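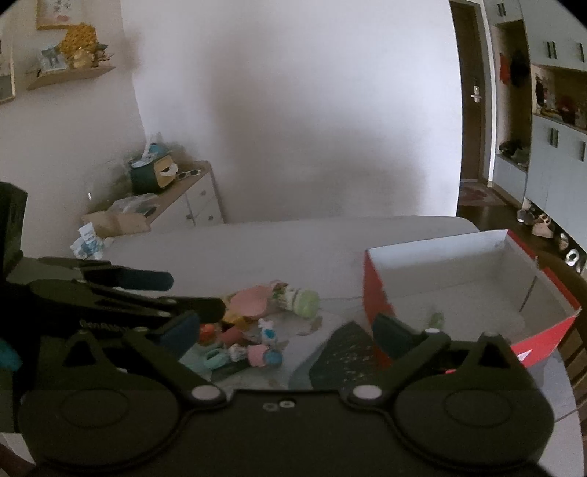

Plodlow Tidy Kit

Hand-held gripper pair with task library, for teaching and testing household pick-up work

Made by Elleo. Item 160-T.

Overview

Plodlow is a pair of hand-held grippers and a set of written household tasks. A person does the chore with the grippers, and the recording is used to train or test a robot arm fitted with the same jaws. The Tidy Kit covers picking up small items from a table and putting them in a box.

Most of our customers are university groups and small automation companies. We also get a lot of mail from people who want to know if they can buy a machine that picks up after their children. The section "Can a robot do this yet?" is for them.

What comes in the kit

2 hand-held grippers, black, with rubber-padded jaws
1 spare set of pads
1 charging dock and cable
1 hard case
Task library, Tidy edition: 93 written tasks with starting layouts
License for the Zellon playback software, one workstation

Toys, boxes and furniture are not supplied. Use what you have. Mixed plastic toys of different sizes in an ordinary cardboard box work well, and an ordinary room gives more useful recordings than a bare bench.

The task

The basic task in the library is called Table to Box. Small toys lie in a pile on a table. An open box stands next to them. The operator picks up the toys one at a time and puts them in the box until the table is clear of toys. Anything that was not on the list at the start stays where it is.

Harder versions add a second box for sorting, a lid that has to be closed, or a flat object such as a card that has to be slid to the table edge before it can be picked up.

Can a robot do this yet?

Partly. Here is where things stand on our own test arms, as of the February software release.

Picking up separate objects: yes. If toys lie apart from each other and are not see-through, the arm picks them up reliably and drops them in the box.

Picking from a pile: sometimes. Touching objects get taken two at once or pushed across the table. The arm usually recovers, but it is slow. A person clears a small pile in well under a minute. Our arm needs several.

Clear plastic: poor. Bottles and transparent bags confuse the depth estimate, and the jaws often close a little short. Colored caps help, and the arm tends to go for the cap.

Round and disc-shaped toys: fair. Discs lying flat are hard to get a jaw under. Operators tip them up with one finger, and this can be learned, but it takes many recordings.

Knowing what belongs where: no, except by list. The arm does not know that sunglasses stay out and a toy car goes away. You have to tell it.

A home you have not recorded in: expect a clear drop in results. New lighting and a different table height both matter. Jui-lin Kan, who runs our testing, recommends recording in several rooms before drawing any conclusions.

We do not sell a finished home robot and have no date for one.

How much recording is needed

For Table to Box with one set of toys in one room, plan on 1,000 recordings. Two operators working in turns can do this in a week without rushing. Adding a second room does not double the work if the toys stay the same.

Shop-floor use

The same grippers are used for kitting and bin sorting. Results there are better than in homes, mainly because parts repeat and the lighting is fixed. If this is your main use, look at the Dahlgren jaw set, which has narrower tips and harder pads. It fits the Plodlow body with the screws provided.

Care and limits

Wipe the pads with a damp cloth. Do not use solvent. Replace the pads when the surface turns shiny.

Indoor use only. Do not pick up glass, blades, hot items or anything containing liquid. The grippers are not toys and should be kept away from small children. Clear the room of pets before recording.

People's homes contain private things. Get permission from everyone who lives there, and check recordings for photographs and mail before sharing them.

Questions we get

Do both grippers have to be used? No. Table to Box can be done with one. The second is needed for lids and bags.

Can left-handed operators use the kit? Yes. Set the main hand in Zellon before recording.

Can I write my own tasks? Yes. The library uses a plain text layout, and a blank form is included.

Ordering

The kit is sold by quote. Write to Chia-jung Tse in sales with your country, the number of workstations and the arm you plan to use. For technical questions before ordering, ask for Kai-wen Man.

Page updated 2025-03-24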